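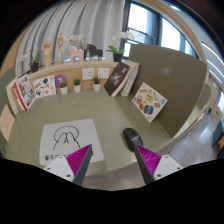
Mouse pad, mouse and a leaning row of books on one of our green desks

About Skatmont

Hello, and thank you for clicking on the page that most people skip! We are Skatmont, a small company that fits out desks for people who spend a good part of their lives sitting at them, whether that's in an office, a school library or the corner of a bedroom. We sell desks, yes, but also the things that end up on top of them: mouse pads, bookends, card stands, trays, lamps, and a great many small items that our customers ask for and that we then spend far too long arguing about among ourselves.

The company was started by Hervé Tessier, who had been repairing school furniture for years and noticed that he got attached to the old desks with a bit of color left in them. His first batch was painted in the back of a former print shop on Sithole Street, with the doors propped open in February and everyone in coats. Ibsa Araya joined him a few months later to look after the orders (there were four) and has since taken over most of the buying, the catalog and, if we are being fair, most of the decisions. We still have the print shop, though we now have the floor above it too, and the heating works.

People often ask about the green. It's a light olive, a little grayer on a cloudy morning than it is in the afternoon, and we must have mixed thirty versions of it before Hervé would leave it alone. We like it under a screen and we like it under paper. Light gray sits nicely on it, and so does black, and a bright red book spine looks wonderful against it, which was a happy accident. You can order our desks in three other colors, and plenty of people do, but the olive is the one we keep for ourselves.

Our own desks are working desks, and you are welcome to come and see them as they are. Somebody's books will be leaning over sideways with a card propped up next to them. There may be a mouse pad with a line drawing and a row of Chinese characters on it, or a round purple sign with a 7, and the mouse will probably be lying at an angle beside the pad, on the bare desk. We have a soft spot for all that. A desk ought to have room for the useful things and for the card you couldn't bring yourself to put in a drawer, and when we plan a new model we try to leave space for both.

The Pemau range is our best known. It began as a plain desk with a back panel, made for a language school that wanted somewhere for students to stand their books and cards, and we have now sent out 1,553 of them. The Kolel range came next and is smaller, meant for apartments and for children who have just been given their first proper homework. Between the two, and counting the accessories, we packed a little over 3,000 orders last year, every one of them wrapped on the same long bench by the stairs.

We also take desks back. If yours has been scratched, stained or drawn on, write to us before you throw it out, as we can usually sand and repaint the top for much less than a new one costs. We have done 328 so far and would love to do more (Hervé in particular, who misses the sanding).

The showroom is at the front of the building, and the door is open from 10 in the morning until 5:30. Bring your measurements, bring the books you want to fit, and bring your own mouse pad if you'd like to try it against the colors. Ibsa is generally at the second desk from the window and will put the kettle on.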